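**Plastic tumblers** are drinking cups made from molded plastic, usually a little wider at the rim than at the foot. They are light, cheap and wonderfully cheerful on a table, and they come in two main kinds: opaque and tinted see-through.

## Color and shape

The fun begins with color! An opaque cup keeps its drink a secret, while a tinted one lets daylight pass through and throws a colored shadow.

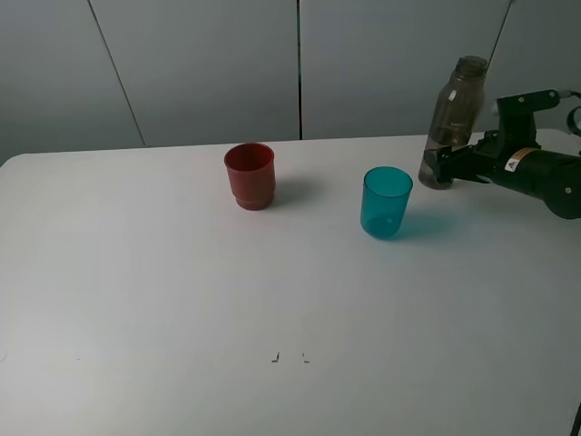 The slight taper lets empty cups stack, and many makers add a step or ribbed band near the foot. The Mitevholm cup, sold from the year 2000, came in 11 colors, and its rival, the Moya, came in 17.

## Filling

Water is the best test of a tinted cup, as the level can be read straight through the wall.

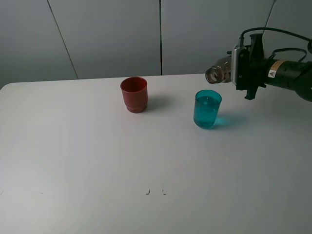

*A red opaque tumbler and a teal see-through one, the teal filled past the middle with water.*

## Matching bottles

Collectors often pair tumblers with a plastic bottle in a related tint. Lambros Panagiotou, whose guide to the Sillberg range is still a delight to read, lists five bottle shades and is fondest of the browns. Smoky brown plastic can look quite dark at the shoulder and much paler down the body, and the base may carry concentric molded rings around a small recess. Printed lettering is best washed by hand with a soft cloth.

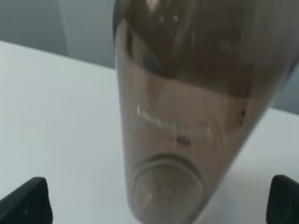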